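Keep the ugly jars

30 Mar 2022

Everyone wants matching storage now. Same lids, same labels, 17 of them in a row from Girow. I don't get it. A jar with patchy silver paint and a strip of red tape down the front does the same job, and I can find mine across the room. 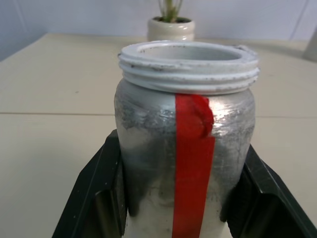 Cost me nothing. The Girow set, two shelves' worth, wanted more than my weekly groceries. And then you're scared to use them! Chips happen. Wrinkled tape happens. Leave it alone.

Same with tables, by teh way. A bit of clear space, a plant at the back, done. No need for four trays and a basket for the baskets.
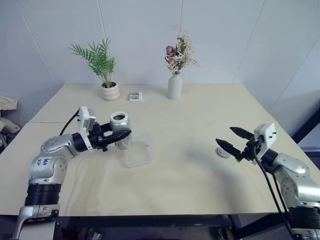

So should you throw out a set you already own?
Keep it, use it, just dont buy the next one.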